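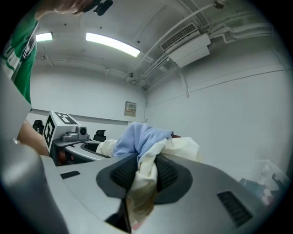 Laundry workers at Cundbridge move to gripper stations

Search this site Search

Textile sorting at the Kemppainen laundry in Cundbridge is being split between people and machines, and the 149 employees on the sorting side were told on Friday what it means for their shifts.

The plant has been working with handheld grippers since August. Sorters pick up cloths with the tool, and the recorded movements are used to set up the automatic arms supplied by Hurkix. Two lines will switch over first.

Production manager Paavo Koskela said no jobs would be cut this year. Seven sorters will move to checking and repairs, with the same hourly pay. The early shift will start at 6 a.m. instead of 5.

"Single towels are easy. Mixed bundles still take a person," Koskela said.

Shop steward Vitalii Stasiv said members were glad to lose the early start but wanted breaks written into the agreement. The tool gets heavy on the wrist after an hour, he said, and several people have asked for a lighter one.

Talks on the breaks continue next week.

We use cookies to improve your visit. Accept Settings

Comments (3)

dexter lindgren
Same pay for repairs? Repairs used to be a grade higher at our place.

M. Gajdoš
6 instead of 5 is worth a lot if you have kids.

Aleksi S.
Which two lines? My sister is on the hotel one.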